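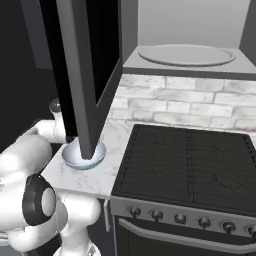
Muchen Hou objects that a ceasefire line drawn by outside guarantors binds only the parties who signed it, and that armed groups left out of the talks will read it as an invitation to keep fighting. Students should weigh this objection against the Mullau agreement (Reading 4, pp. 17–35).

Week 6: Guarantor States and Local Ceasefires

Terms to know: guarantor, monitoring post, spoiler, demilitarized zone.

For seminar: Compare Articles 2 and 5 of the agreement. Which obligations fall on Odano alone? Written responses are due to Dr. Sivaprasad Nambiar, Room 105.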